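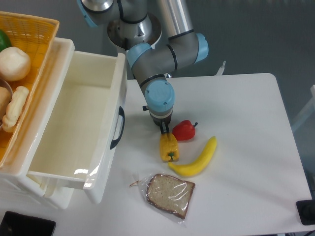
Yellow pepper, red pepper, banana.

The first time I saw Protwood I was sitting behind a man in a very tall knitted hat, and I missed most of the subtitles for the first half hour. I mention it only because it didn't matter much. Hae-won Min's second feature is one of those films where you can lose whole conversations and still know exactly who is angry with whom, and over what, and for how long they have been keeping it to themselves.

It is a film about two brothers and a lumberyard. The elder, played by Woo-jin Baek with a stoop I would have sworn was his own until he stood up straight at the party afterward, has run the place since their father died. The younger (Ro-un Geum, in his first big part) comes home on a Friday with one suitcase and a plan to sell. For most of the next two hours they stack boards, eat noodles standing up, and fail to bring the subject up. If that sounds slow, well, it is slow, and I would not have trimmed a minute of it, except possibly the second fishing trip.

Min grew up in Hultside, where the film was shot, and the yard in it belonged to a family down the road from hers. She told me this over a long lunch that was supposed to be a short coffee, and she talks the way her films move, circling off to tell you about a dog or a neighbor's divorce and then arriving, ten minutes on, right at the thing you asked. What I had asked was why it took her 13 years to make another picture.

"I had a script I loved and it was bad," she said. "I kept it on the kitchen table like a sick plant. I watered it. Every summer I gave it a new ending."

The sick plant was called Orasura, and she still gets a little wistful when it comes up. It was a historical drama with horses in it, and she had written 20 drafts before her old editor, Byung-chul Koo, drove out to see her and asked, very gently, which scene she would miss if the whole thing burned. She picked a scene with no horses at all, in which two brothers carry a door across a courtyard. That door is in Protwood now. You will know it when it comes, and I think you'll hold your breath, as I did.

The shoot lasted 29 days, all of it in July, and by every account it rained as if someone were being paid for it. Dae-han Kong, the cinematographer, had planned the film around hard summer light and long shadows on fresh-cut pine. He got mud. So he and Min sat in the cab of a truck one evening and went through the script page by page, moving scenes under roofs, into doorways, beneath a tarp that leaks all through the quarrel over the ledger. It is hard to imagine the movie dry. Baek says the leak was his favorite scene partner, with apologies to Geum, and Geum, when I passed that along, laughed so hard that he had to put his spoon down.

I do have a quarrel of my own with the film. There is a mother in it, known to everyone only as Ma, and she gets three scenes when she plainly deserves six. She is the only person in the house who has read the contract of sale! Min cut a long sequence of her walking to the notary's office, and when I complained she nodded as though she'd been waiting for somebody to bring it up. She says it may find its way back for the home release. I hope so, and I hope they leave in the bit with the umbrella she described to me, which I won't spoil.

The film opened in Hultside before it opened anywhere else, at Min's insistence, in a sports hall with folding chairs and a borrowed screen. Over the week they sold 1,901 tickets, a handsome number for a town where you can get from the bakery to the river in the time it takes to eat a roll. Some people came twice. The family who used to own the yard sat in the second row on opening night, and the grandfather corrected the stacking out loud, all the way through, and was shushed by his daughter.

Min is already writing again. She wouldn't say what, only that it takes place mostly on a bus, and that Koo has been told to ask his question much earlier this time. Protwood begins its wider run next month, and if you find yourself behind a tall hat, stay put and watch their hands.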